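Penport Summer Parade – pre-event safety checklist, with comments

Route: Hamann Yard to the harbour green
Walked by: Sibel Karakaya and Timo Bauerfeind
Status: open items marked OPEN, everything else closed
Comments are left in as they were made. Please add yours under the item and put your name to it.

1. Assembly area (Hamann Yard)

1.1 Both gates open fully and can be pinned back. Yes.
1.2 Surface free of holes and loose kerbstones. Yes, apart from the sunken drain by the second gate. Cone on it from 7 am.
1.3 Float bays chalked and numbered. OPEN. Chalk the evening before if dry, otherwise on the morning.
1.4 Walking groups kept apart from vehicles until the move-off. Yes. Rope line along the east wall.
1.5 Space for the band to unload. Yes, but tight. The van has to be out again by 8.30.

Comment, Timo Bauerfeind: The rope line was too short last August and people stepped round the end of it. I have put a second length in the box.

2. Floats and vehicles

2.1 Driver has a clear view forward and to both sides with the decoration fitted. Check each float on the morning.
2.2 Handrail or fixed hold for every person standing. Check each float on the morning.
2.3 Skirts clear of the ground and wheels. Check each float on the morning.
2.4 One extinguisher in each cab, in date. Seen for all floats except the Trosance one. OPEN.
2.5 Generators strapped down, fuel cans not carried on the float. Yes, agreed in writing by all entrants.
2.6 Two walkers on each side of every float. OPEN, the rowing club is one short.
2.7 Nothing thrown from floats. Sweets are to be handed out by walkers at the rope.

Comment, Leonie Fuchs: Can 2.7 go on the entrants' sheet in bold? It was on there last year in small print and we still had toffees going over people's heads at the bakery corner.

Reply, Sibel Karakaya: Done. It is now the first line.

3. Route

3.1 Overhead cables and bunting higher than the tallest float. Bunting outside the chemist's hangs low. To be raised. OPEN.
3.2 Side roads closed at both ends. Signs ordered, 18 in all.
3.3 Barriers on the inside of the two tight bends. Yes.
3.4 Parked cars. Notices up along the whole route. Residents' letters gone out.
3.5 Ambulance way through at the crossroads, kept open throughout. Yes. Two stewards, no swapping without telling control.
3.6 Viewing space for wheelchairs by the library. Marked on the plan. Needs tape and one steward.

The bend by the old Wultolard shop is the place that worries me most. The pavement narrows there and people stand three deep to see the band come down the hill. We have 118 metres of barrier to use between the two bends, and I would put the larger share here and leave the lower bend with what remains. The lower bend has a wall behind it and people tend not to stop.

4. Indoor spaces and toilets

4.1 Hall open from 6.30 am for changing and first aid. Yes.
4.2 Fire exits unlocked and clear on both sides. Yes.
4.3 Toilets open, lit and stocked. Spare rolls in the kitchen cupboard.
4.4 Portable units at the green. Delivery confirmed, to stand on the hard surface by the boathouse.
4.5 First aid room signed from the street. OPEN. The sign is there but has no arrow.

The hall is the only indoor space we have on the route, and it fills quickly if it rains. The limit is 300 people and the steward on the door should use the clicker from the start, even when it looks quiet. Changing groups leave by the side exit so that the front stays free for anyone needing first aid.

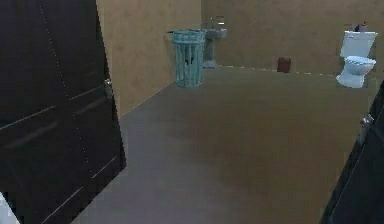
Ludger Stöcker disagreed about the side exit. He said the dance groups come out with costumes and hoops, the passage there is narrow, and they would block it for anyone trying to get out in a hurry. He would send them out at the front in two lots, at 9.10 and 9.25, and keep the side exit for emergencies only.

Agreed after a second look at the passage. The side exit stays clear, and the times go on the dance groups' sheet. The first aid entrance moves to the kitchen side, so item 4.5 now needs a new sign as well as an arrow.

5. Stewards and radios

5.1 Every steward has a named position and a relief. OPEN, three reliefs missing.
5.2 Radios charged and tested along the route. Tested. There is a dead spot below the church steps – the steward there should move up to the railings to call in.
5.3 Lost children point staffed by two people at all times. Yes.
5.4 Stop signal known to all drivers. Both arms up, passed back along the line. To be repeated at the briefing.
5.5 Water for stewards at both ends. Yes.

Comment, Dario Santoro: The printed programme gives 2296 as the control number but that is only the last part of it. Stewards from outside the town won't know the rest. Full number on the back of the lanyards, please.

6. After the parade

6.1 Floats leave the green by the slipway road only, at walking pace.
6.2 Barriers stay up until the last float is off the route.
6.3 Sweep-up team follows the last vehicle. Gloves and bags in the blue crate.
6.4 Roads reopened one at a time, on word from control.
6.5 Near misses written down the same day and handed to Sibel.

Items still open go to Timo. He will walk the route again once the bunting has been raised.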